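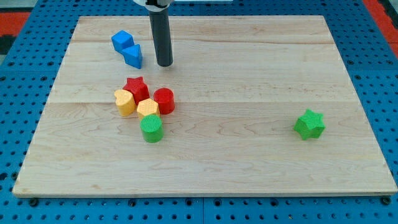 My sister reckons I took the job at Gritgate for the free coffee, and fair enough, it's good coffee. But I'd been told there'd be a machine that could do my dishes by July. July came and went. Plomach, as we called the arm, was still on toy blocks.

"Green star," I told it, same as every morning.

It thought about that for 11 seconds – I could've washed a mug. Back in Chisholm my sink was full to the taps.

"When does it do plates?" I asked the boss.

"After blocks."

"And after plates?"

"Cutlery," she said, and went a bit quiet. "Forks are hard."

So I bought rubber gloves on the way home.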